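Course handout, Unit 9: Extraction and water chemistry in coffee brewing
Itthorpe, Food Process Basics

## 1. What extraction means

Roasted coffee is part soluble and part not. Hot water dissolves acids first, then sugars and browning products, then the heavier bitter compounds. Extraction yield is the mass of dissolved solids in the cup divided by the mass of dry grounds, given as a percentage.

 yield = (beverage mass × dissolved fraction) / dose

Beverage mass is what reaches the cup. Water held in the spent grounds is left out. Students who use the mass of water poured will get a yield that is too high for any drip method.

Strength is a separate quantity. A cup can be strong and under-extracted (large dose, short contact) or weak and over-extracted (small dose, long contact). Keep the two on separate axes when plotting. 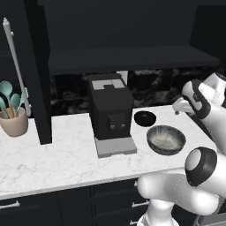
*Fig. 1. Countertop coffee machine with a two-nozzle dispenser and drip tray.*

## 2. Grind size

Contact area per gram scales with the inverse of particle diameter. Halving the diameter doubles the area, and it also shortens the path that solubles travel to reach the surface. Both effects speed up extraction.

Real grinders give a spread of sizes. The fine fraction extracts quickly and the coarse fraction lags behind, so one yield figure hides two populations. The Gristix worksheet asks for a sieve split before and after each adjustment. Weigh each fraction, including the dust in the pan — it is often skipped, and the totals then fail to close.

In pressure brewing, fines also raise the flow resistance of the bed. A finer grind lengthens contact time even if pump pressure is held constant.

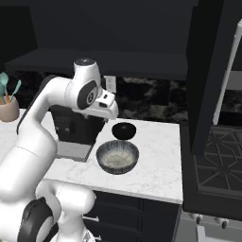
For a packed bed, flow follows Darcy's law to a first approximation. Flow rate is proportional to pressure drop and to bed area, and inversely proportional to bed depth and viscosity. The law assumes a rigid bed. Coffee swells as it wets, and permeability changes during the first seconds of the shot, so fit the constant to the later part of the curve only.

## 3. Water

Calcium and magnesium form hardness. Bicarbonate forms most of the alkalinity and neutralizes acids in the cup. Report both as mg/L of calcium carbonate equivalent. One gram per liter is 1,000 mg/L; check units before mixing any concentrate.

Scale forms when heated water drives off carbon dioxide and calcium carbonate comes out of solution. Deposits on a heating element slow heat transfer and can upset temperature control.
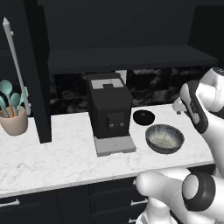 *Page last changed: 2026-02-04*

## 4. Problems

1. A brew uses a 12 g dose and gives 180 g of beverage at 1.2% dissolved solids. Find the yield.
2. Bed depth rises by 10% with all else fixed. Find the change in flow rate predicted by Darcy's law.
3. Sketch strength against yield for a fixed dose and grind as beverage mass increases.

Show units on every line. Problem 3 needs labeled axes but no scale.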